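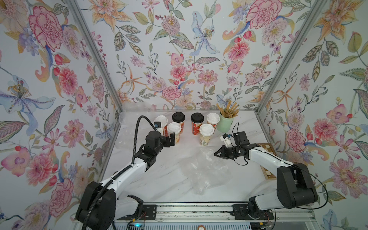

3 min read

Drallmont Document Services will open a second shredding and scanning center in Ouellet in November, giving small offices on the east side of the county a place to drop off paper records without booking a truck.

The center will take walk-in customers from 8 a.m. until 5:30 p.m. and will run a scheduled pickup route in the afternoons. It takes over the former Villico furniture showroom on the county road, next to the tire shop. The building has been vacant for two years.

Kirsten Gosselin, who manages operations for Drallmont, said the company's main site had run out of room for incoming boxes. Customers in Ouellet have been driving 30 miles each way to hand over files in person.

"We had dentists and tax preparers loading up their own cars," Gosselin said. "A lot of them only have a few boxes a year, and a truck visit costs more than the job is worth to them."

Drallmont has 1,161 business accounts, and 211 of those are in or near Ouellet. Most of the local accounts are medical offices, law practices and contractors. Gosselin said those customers can keep their existing contracts and use either location.

Paper brought to the new center will be shredded on site. Customers may watch through a window in the front office and will get a certificate of destruction before they leave. Boxes marked for scanning will be logged at the counter, held in a locked room and sent to the main site overnight. Scanned files are normally ready in five working days, although large engineering drawings can take longer.

The company is also changing the software it uses to track boxes. The new system, Clitell, gives each box a barcode and a destruction date, and it emails the customer a month before that date comes up. Nothing is destroyed until the customer signs off. Yusri Lubis, who is setting up Clitell for the company, said older boxes will be relabeled in batches and that customers do not need to do anything for now.

"If you have a box number from the old system, hang on to it," Lubis said. "You will be able to search by either one."

Some accounts have files stored with no destruction date at all. Drallmont plans to write to those customers over the winter and ask how long they want the boxes kept. Lubis said the firm will not pick a date for them.

The Ouellet site has shelf space for 900 boxes, but it is not meant for long-term storage. Anything kept longer than six weeks will go to the main warehouse, where the temperature and humidity are controlled.

Florence Hiebert, a bookkeeper with an office on the same road, said she plans to clear out a back room once the center opens. She has client records going back further than she is required to keep them - mostly receipts and bank statements - and has been putting off sorting them.

Gilles Le Goff will supervise the new center. He has worked in the company's scanning department for six years. Drallmont is hiring four people for the counter and the pickup route, and applications are being taken at the main office.

Prices for walk-in shredding will be the same at both sites. Hard drives and backup tapes will be accepted in Ouellet starting in the new year.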